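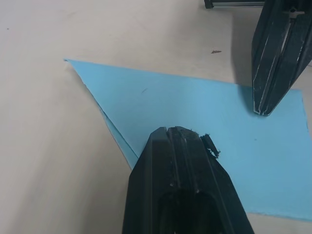 So I've moved on to paper, and wow, paper is so much harder than blocks! I spent all of Thursday evening trying to get the arm to fold one sheet in half (just one fold, nothing fancy) and I'm up to 42 tries. The trouble is getting under an edge. If I come in too low the finger bumps the table, and if I stay too high it just strokes the sheet and slides off.

I slowed the close down to 300 milliseconds and that helped a bit - at least the corners stopped skidding. I also need to print new finger pads on the Sanum, these ones are pretty chewed up by now. Maybe softer filament this time? If anyone has a favorite for grippy parts, tell me in the comments. I've got some 100 sheets left to practice on.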